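Donut cell at Tultcombe: left hand stops short of the tray after a restart

Posted by Plavdale Operations
Our serving cell was recalibrated in February. Since then the left hand halts before reaching the paperboard tray in the left case. The log shows fault 610.
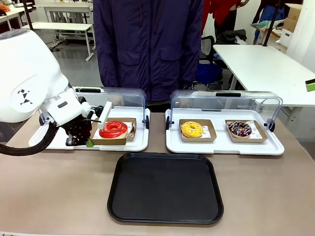
The arm homes normally and the fault clears on reset. Is a full calibration required?

Posted by Adomaitis Service Desk
A full calibration is not required. Re-teach the case positions with both lids fully open, then save before powering down. Cases are often shifted during cleaning.

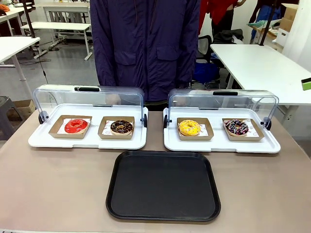
Reference points should be taken from the case base. A raised lid, such as the clear ones with black handles on your two cases, is not a fixed surface. Repeat the pick 3 times before returning to service.

Posted by Fotudus
Same fault at our site. Check the wrist cable also.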